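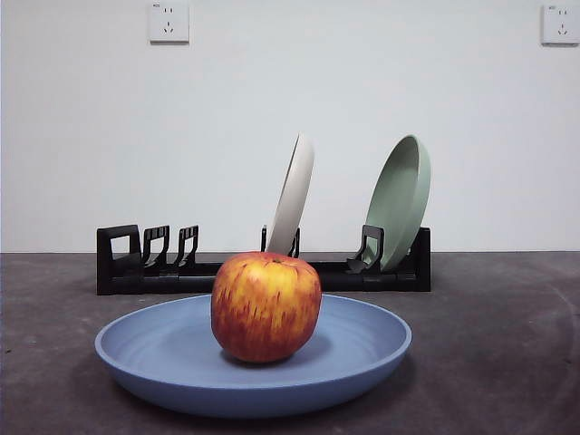 # The Blue Plate

Ju-won Son had rented the upstairs flat in Urnel for 17 days before she bought anything to eat from the shop on the corner. Up to then she had eaten at work, or out of a paper bag on the tram home. The shop was run by a man called Stuveck, who kept the fruit outside under an awning and the bread inside behind his chair.

"One apple?" he said.

"One."

"They're cheaper by the bag."

"I only want one."

He weighed it anyway. It was a yellow apple with red streaks down it, and he turned it over on the scale as if the other side might weigh more. She paid and put it in her coat pocket and went up.

The flat had come with plates. The letting agent had gone through them with her on the first morning, reading from a list: plates, rack, kettle, two saucepans, one with lid. There was a cream one and a pale green one and a blue one, and she had used none of them. She took the blue one out of the black rack at the back of the table, rinsed the dust off and laid it down in front. She put the apple on it and sat down.

Her aunt had had a blue plate. It was darker than this and had a chip on the rim, and it was only for fruit. In the evenings her aunt peeled an apple in one long strip and cut it into eighths and passed the plate round, and you took a piece whether you wanted one or not. When Ju-won left for Losorska her aunt had offered her the plate, wrapped in a towel. Ju-won said it would break in the suitcase. Her aunt unwrapped it again and put it back in the cupboard, and they talked about the train.

That was in March. It was winter now and dark by the time she got in.

She looked for a knife. The drawer had forks, a tin opener and a long bread knife with a loose handle. The list had said nothing about knives and she hadn't noticed at the time. She tried the bread knife on the apple, but the blade moved in the handle before it broke the skin, so she put it back in the drawer.

She went down again. The shop was closing. Stuveck had already taken the crates in and was winding up the awning with a pole.

"Do you sell knives?" she said.

"What sort?"

"For an apple."

"You can just bite it."

"I know I can."

He leaned the pole against the wall and went in. She heard him moving boxes about. He came back with a small knife, black with age along the blade, and held it out to her handle first.

"I can't sell you that, it's mine," he said. "Bring it down tomorrow."

"What time do you open?"

"Seven. Ha comes at seven. I come at eight. Give it to me, don't give it to Ha, he'll put it somewhere."

She said she would. He picked up the pole again and she went up the stairs with the knife held flat against her sleeve, in case she met someone.

The apple was where she had left it. She washed the knife twice and dried it. Then she stood at the table and started at the top, near the stalk end, and turned the apple against the blade with her thumb behind it. The peel came away thick at first. It broke after one turn. She started again from the broken place and it broke again, and in the end there were five or six pieces of peel on the plate and a good deal of apple had gone with them.

She cut what was left into eighths. They weren't equal. She pushed the peel to one side of the plate and set the pieces out round the other, and then there was the question of what to do next, as there was no one to pass it to.

She rang her aunt.

"Are you ill?" her aunt said.

"No. I'm eating an apple."

"What kind?"

"I don't know. Yellow and red. From the shop downstairs."

"Is it sweet?"

Ju-won took a piece and ate it with the telephone against her ear. It was a bit sharp and rather soft near the core.

"Fairly sweet," she said.

"You should buy a bag. They're cheaper by the bag."

"That's what he said."

Her aunt told her about the neighbour's roof, and the cost of having it done, and the man who had come to measure it and gone away again. It took a long time. Ju-won ate while she listened. When there were two pieces left she stopped and moved the plate to the other side of the table, in front of the second chair.

"Are you still there?" her aunt said.

"I'm here. What did the neighbour say to him?"

The pieces had gone brown at the edges by the time they hung up. She ate them both, standing, and scraped the peel into the bin. She washed the plate and put it back in the rack with the others, and laid Stuveck's knife on top of her coat so that she would have to pick it up to go out.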